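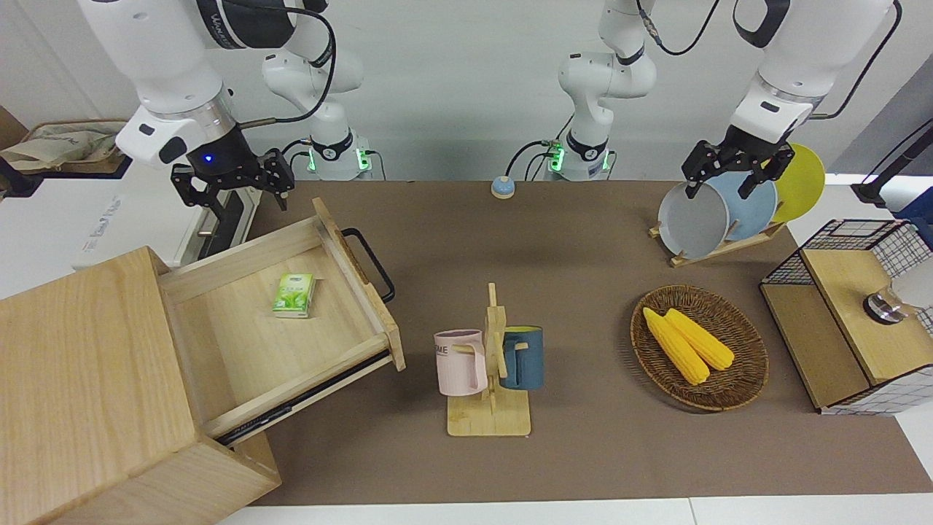 Figure 1. Dish rack task on the two-arm bench, left gripper on the gray plate.

Flisent two-arm kit: evaluation for Hulbridge
Second progress report
January 24, 2022

1. Purpose of this report

Hulbridge gave us the funds to evaluate the Flisent two-arm kit before a decision is made on buying it for the Nedgate site. The first report, sent in November, covered the delivery and the installation. The present report covers the work on household objects, the service we received from the supplier, and the budget. It does not yet give a final recommendation.

2. Work done in this period

We finished the bench layout and have kept it the same through all trials, so that results can be compared. The layout has a dish rack with three plates, a mug tree with two mugs, a basket with two corn cobs, and a cabinet with a drawer that pulls out. A brown mat covers most of the table.

In total we ran 694 trials. Of these, 213 were with the plates and the dish rack, and the others were divided between the mugs, the drawer and the basket. The plates took more of our time than we planned. The gripper must close on the rim of a plate which stands upright and has a neighbour close behind it. When the approach is a few millimetres wrong, the finger touches the second plate and the trial is stopped. We counted every such stop as a failure, also when the plate was already held.

The mug trials were easier to set up, but we have repeated a part of them after changing the speed limit. The numbers before and after the change will be kept in separate tables in the final report.

3. Remarks on the kit

The installation guide is complete and the drawings are clear. The calibration procedure is less good. It is described in two different chapters, and the order of the steps is not the same in both. We have followed the second chapter, on the advice of the supplier, and we had no more problems after that.

The grippers have two angular fingers. For the rim of a plate this shape is suitable. For the corn cobs we would like to try the softer finger pads from the Slanina catalogue, which are sold as an option and were not in our order.
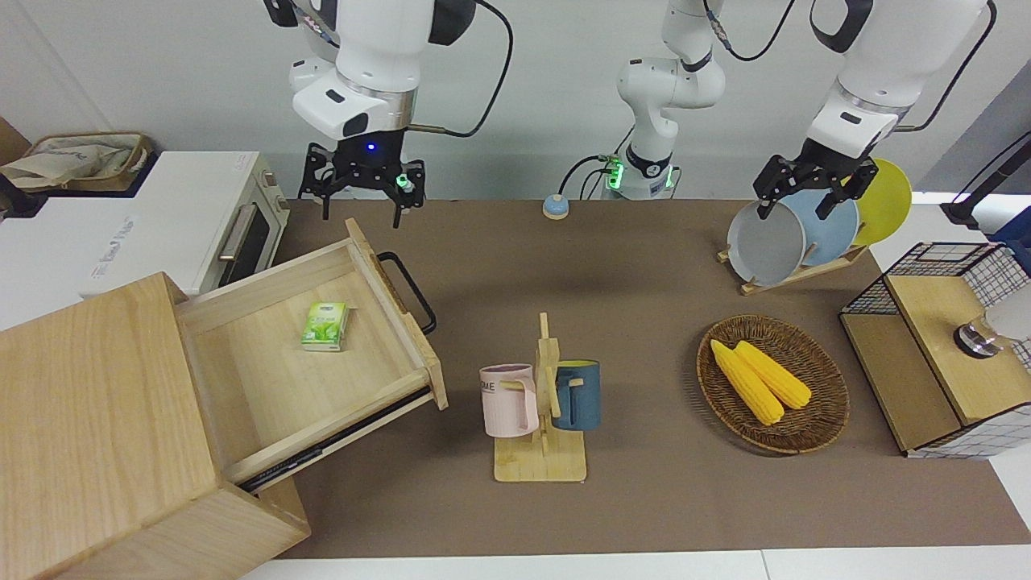 4. Service and support

The support contract was tested three times. Two questions were answered on the same day. The third one, about a fault message of the right arm after a restart, was open for nine days and was solved by a software update. We think nine days is too long for a site that works in shifts, and we have asked Flisent which response time they can put in writing.

5. Budget

The spare parts line was set at 932 dollars. From this we have used 180 dollars, for cables and for one replacement mug tree. No change in the total budget is requested. If Hulbridge agrees, we would like to pay for the Slanina pads from the same line.

6. Next steps

- Repeat the drawer trials with the new software version.
- Run the basket trials with the softer pads, if the purchase is approved.
- Receive the written offer for support and compare it with the needs of the Nedgate site.
- Send the complete trial tables together with the final report.

We kindly ask for your answer on the finger pads before the drawer trials are finished, so that the bench is not standing idle between the two series.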